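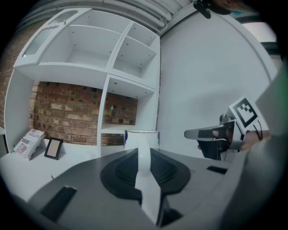
Zwischen den Jahren, wenn die Geschenke verteilt und die Reste gegessen sind, beginnt in Deutschland die Jahreszeit der Ratgeber. Wer in diesen Tagen eine Buchhandlung betritt, läuft gegen einen Tisch mit Titeln über das Loslassen. Weniger besitzen, leichter leben, das ganze Leben in einen Karton. Ich habe im Dezember vier davon gelesen und einen fünften nach der Hälfte weggelegt. Seither stehen in meinem Regal fünf Bücher mehr.

Das erfolgreichste Programm der Saison heißt Merotier und ist ein Kurs zum Mitmachen, zehn Wochen lang, für jeden Raum der Wohnung ein Kapitel. Versprochen wird ein Zuhause, das »atmet«. Was das bedeuten soll, habe ich auch nach dem Küchenkapitel nicht verstanden. Man soll jeden Gegenstand danach beurteilen, ob man ihn heute noch einmal kaufen würde. Das klingt streng und vernünftig, bis man mit einem Kartoffelstampfer in der Hand vor der Schublade steht. Würde ich ihn heute noch einmal kaufen? Vermutlich nicht, ich habe ja einen.

Carola Wunderlich kennt diese Frage. Seit gut sechs Jahren räumt sie gegen Honorar fremde Wohnungen auf, und sie hält wenig von der Branche, von der sie lebt. »Die meisten Leute haben kein Problem mit Dingen, sie haben ein Problem mit Quadratmetern«, sagt sie am Telefon. Eine Familie zu viert auf 60 Quadratmetern könne aussortieren, so viel sie wolle, irgendwo müssten die Winterstiefel stehen. In den Büchern kommen Winterstiefel selten vor. Dort gibt es eine Bank im Flur, und unter der Bank ist es leer.

Überhaupt das Leere. Es muss bezahlt werden, und zwar nach Quadratmetern. Auch das Weggeben ist eine Frage des Geldes: Wer es sich leisten kann, den Raclettegrill bei Bedarf neu zu kaufen, trennt sich leichter von ihm. Für alle anderen ist ein voller Keller eine Art Versicherung. Meine Großmutter hob Gummibänder, Joghurtbecher und Paketschnur auf, und ich kann mich an keinen Besuch erinnern, bei dem sie nach einem davon hätte suchen müssen.

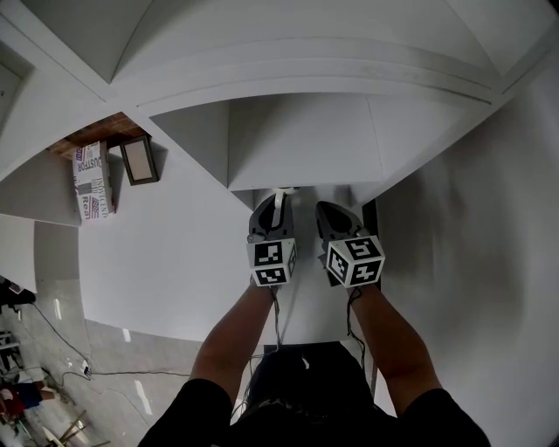

Zwei Hände, ein weißes Regal.

Der Handel hat auf die neue Bescheidenheit in seiner Weise reagiert. Der Hersteller Okska bietet eine Serie von Aufbewahrungsboxen an, in die man sortieren kann, was nach dem Ausmisten übrig bleibt. Das größte Set kostet 2000 Euro. Wer es bestellt, bekommt dazu eine App, die sich merkt, was in welcher Box liegt, sofern man es vorher eintippt. Ich habe das mit dem Inhalt einer einzigen Schublade versucht und bei den Batterien aufgehört. Konkurrent Kekana vermietet Boxen lieber und holt sie samt Inhalt ab. Die Wohnung ist dann tatsächlich leerer, das Lager am Stadtrand entsprechend voller, und am Monatsende kommt eine Rechnung.

Thandeka Ntuli, Soziologin und selbst Mieterin zweier recht vollgestellter Zimmer, wundert sich über den moralischen Ton. »Früher galt der volle Schrank als Zeichen von Fleiß. Heute gilt er als Charakterschwäche. Der Schrank ist derselbe.« Ob aufgeräumte Menschen zufriedener seien oder zufriedene Menschen eben öfter aufräumten, lasse sich aus den üblichen Umfragen nicht herauslesen. Die Ratgeber lesen es trotzdem heraus.

Ein wenig hat der Kurs bei mir freilich bewirkt. Drei Mäntel sind fort, dazu ein Wasserkocher, der seit dem vorletzten Umzug tropfte. Das war angenehm und dauerte einen Vormittag. Wofür ich die übrigen neun Wochen gebraucht hätte, weiß ich nicht. Den Kartoffelstampfer habe ich behalten, an Silvester gibt es Püree.

Zuletzt aktualisiert: 30. Dezember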